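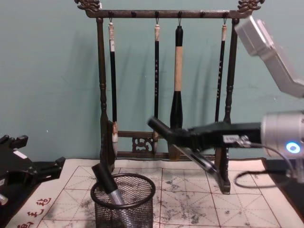

How often does the Brikach index recrawl a listed blog? Every 21 hours, unless the feed sends its own update ping.

Cúc Đặng wrote:
> Gasau dropped off the careers list in February and the
> dashboard gives no error. Is there a minimum post count?

The minimum is two posts in 64 days. Gasau met that, but its feed address redirects to the old Grimar host – the crawler stops at the second redirect and marks the blog inactive. Put the final address in the listing form and resubmit. Over 116 listings have the same fault.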